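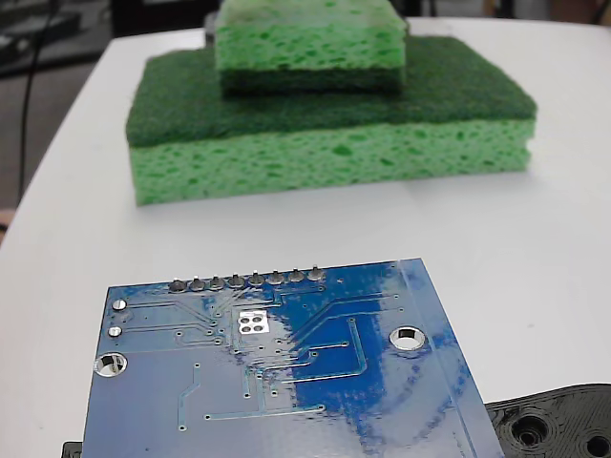
Norkano is opening its first refill and cleaning supply shop in Gernport this August, and I get to be the one to tell you all about it! I've been in charge of getting the place stocked since spring, so please forgive me if I go on a bit about sponges. They're where the whole idea started. We sell them in two sizes, a wide one for pans and counters and a small one for cups and bottles, and each has a dark green scrubbing side and a light green spongy side. My favorite way to keep them is one on top of the other, the little one flipped over so the two scrub sides meet, with the soft light green side facing up and ready to grab. I do it at home, I do it in the shop, and I've caught people copying me.

The new store is at the harbor end of Valdale Street, in the old Nanayakkara hardware building. If you grew up in Gernport you probably bought nails there. We kept the name painted over the back door and we kept the long counter too, although it took three rounds of sanding before I was happy to put anything on it. The front room is for everyday things like sponges, brushes, cloths, dish soap and buckets. The back room is for refills. You bring a bottle (any clean bottle, we really don't mind which), we weigh it, you fill it up, and you pay for what's inside.

We're starting with 186 products on the shelves, and 58 of them can be bought loose, one at a time. That part matters a lot to me. I live in a small apartment with one narrow cupboard under the sink, and I have never had room for a pack of twelve of anything. If you want one sponge, buy one sponge! If you want the big one without the small one, that's fine too, they aren't sold as a set.

Before choosing what to carry, we asked people in the neighborhood what they reach for when they do the dishes. More than 73 households wrote back, some with whole pages, and I read every word over a lot of coffee. The thing that came up again and again was sponges getting smelly or going flat too soon. So we've put up a little board by the register with the tips people sent in. Squeeze it out hard when you're finished. Don't leave it sitting in the bottom of the sink. Keep one for dishes and a different one for the floor or the stove, and snip a corner off the floor one so you can tell them apart when they're the same color. Use the scrubbing side on baked-on food, but stay on the soft side for nonstick pans and anything shiny you care about.

One reader wanted to know if we'd be selling scented sponges. No, sorry! I tried a few and my kitchen smelled like a taxi for a week.

Opening day is a Thursday, and we'll unlock the doors at nine in the morning. There will be coffee out on the long counter, and a dish-washing table in the back room where you can try out brushes and sponges on some properly dirty baking trays. (I'm baking a lot of lasagna in the days before, so the trays will be real.) Kids are welcome to have a go, though they should wear something that can get wet. Everyone who brings a bottle on opening day gets the first fill of dish soap at half price.

After that we'll be open Tuesday through Saturday from nine to six. There's a bike rack right outside and street parking along Valdale, free after four. The front door has a step, but the side entrance is level and wide enough for a stroller or a wheelchair, so just ring the bell there and one of us will come around.

Members of the press who'd like to look around before the opening are very welcome, and mornings are best, as deliveries come after lunch and the front room fills up with boxes. Product lists and opening details can be picked up at the counter or requested from the Norkano press desk in Gernport.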